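Notebook, phone stand bench – 3/31/19

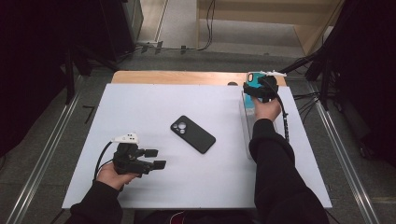

Blue-case phone at the acrylic stand, black phone face down on the white board.

Today I continued with the clear acrylic block for Skuta. The question from Albane Lefèvre was whether a phone in its case still sits well in the stand, or if we must ask customers to remove the case first. I would prefer not to ask them.

The block is 138 mm tall. It stays near the far right corner of the board, so that the middle is free for the second phone. I made 10 tries with the turquoise case and wrote the angle after each one in the grey binder. Three were leaning a little to the left. I did not yet understand why, maybe the edge of the case is thicker on this side. To measure.

The white board is good, the colour of the case is easy to see against it. It slides on the table when I push – put rubber feet under the corners.

Bastien Joly asks for a second block, 11 mm wider. Ordered from Plerkness, should arrive in April. Until then same block, other phone.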